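Setting Up the Wullari Hand Kit for Fabric Handling

Applies to: Wullari four-finger-and-thumb hand with wrist camera, control software release 3
Last revised: August 14, 2019

Scope

This page covers mounting the Wullari hand on an arm you already own, fitting the dark fabric glove, aligning the wrist camera and running a first pass on loose cloth. It does not cover arm calibration, which should be finished before you start. If your arm still drifts at the flange, fix that first. The hand will not correct for it.

The kit is sold by Basulus in two versions. The bench version ships without the wrist camera and cannot be used for the cloth routine below. Check the label on the inner carton. If it does not list a camera, the bracket and cable are sold separately and can be fitted later with no change to the hand itself.

What you need

The hand, with power and data cables
The Clellus adapter plate that matches your flange
Wrist camera, bracket and short cable
Fabric glove and thumb sleeve
3 mm hex key and a torque driver
A flat surface at bed or table height
A few pieces of clothing you don't mind creasing

A T-shirt or light cotton top is the best first item. Avoid anything with a zipper, a drawstring or a stiff collar until the grip settings have been checked.

Step 1. Mount the adapter plate

Power down the arm and lock the wrist joint. Place the adapter plate on the flange with the locating pin toward the cable side. Start all the screws by hand, then tighten them in a cross pattern to the torque printed on the plate.

Offer up the hand with the thumb on the same side as the pin. It goes on one way only, but it can be forced nearly home the other way, and a bent pin means a new plate. If you feel resistance in the last few millimeters, stop and turn it.

Step 2. Route the cables

Run the power and data cables together along the outside of the forearm. Leave a loop at the wrist long enough for a full turn in both directions. Turn the wrist by hand through its whole range and watch the loop. It should never go tight and should never hang low enough to reach the fingertips.

Do not tie the camera cable into the same bundle. It is thinner and wears through quickly if it is clamped against the power lead.

Step 3. Fit the glove and thumb sleeve

The glove covers the back of the hand. The fingers stay exposed from the knuckles down, and this is correct. Earlier users have tried to pull the fabric over the finger joints, where it gets drawn into the mechanism the first time the hand closes.

Slide the thumb sleeve on from the tip and push it back until the metal end section is clear. The sleeve will sit in thick folds. Leave them. Pulling the sleeve smooth shortens its travel, and the thumb will then stall before it meets the fingers.

Close and open the hand slowly from the manual panel. Look for fabric moving toward a joint on the closing stroke. If it does, open the hand, cut power, and reseat the glove from the wrist end.

Step 4. Align the wrist camera

Attach the bracket to the palm side and open the live view. Set the arm so that the hand points straight down over the work surface, fingers open.

You are looking for three things in the view: the fingertips, the thumb tip, and enough of the surface below to see the cloth before the hand reaches it. The thumb will look oversized. The software allows for this, and tilting the camera away from the thumb to get a more even picture will cost you the view of the grip point.

Tighten the bracket, then run Camera > Store Pose. Repeat this each time the bracket is loosened, even slightly.

Step 5. Prepare the surface

Plain bedding works well as a background. Pick a cloth item in a color that stands apart from it. White on white can be done, but the edge finder is slow and gives up often, so leave that for later.

Daylight is fine as long as it is steady. Strong sun moving across the cloth during a run will be read as a fold.

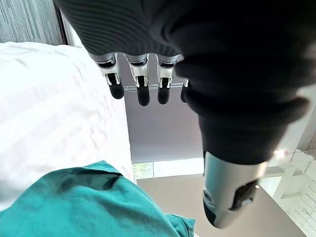

Wrist camera view, hand open and pointing down. Green cloth on white bedding at lower left, thumb tip at lower right.

Step 6. First approach

Set speed to Low and grip to Soft. Choose Cloth > Approach Only. The arm will lower the hand to the stored clearance height and hold there. It should not touch the cloth.

If it stops too high, lower the clearance in small steps. If it stops off to one side, do not correct it with the offset fields - go back to Step 4 and store the pose again. Offsets hide a bad camera pose until the hand is rotated, and then the error doubles.

Step 7. First pinch

Choose Cloth > Pinch and Lift. The thumb and first finger close on the nearest raised fold. In our own trials at Soft grip the routine picked up a cotton shirt on 49 tries before we needed to clean the fingertips. Lint on the black tips reduces grip well before you can see it. Wipe them with a dry cloth at the start of each session.

If the pinch closes on nothing, raise a fold by hand and try again. If it closes on two layers, reduce the depth by one step.

Known limits

The smallest finger is hard to see from the wrist camera once the sleeve is fitted. The software estimates its position from the joint sensor. A knock to that finger will not show in the view, so check it by eye after any contact with the bed frame or table.

The kit does not fold. It grips, lifts, moves and releases. Folding routines are available from Lecomte as a separate license, and they expect the stored camera pose from Step 4.

Replacement sleeves were changed in April to a slightly wider cut. Old and new sleeves can be mixed, but run the slow close test again after any change.

Page maintained by Aaliyah Tremblay. Send corrections through the support form and include the serial number from the base of the hand.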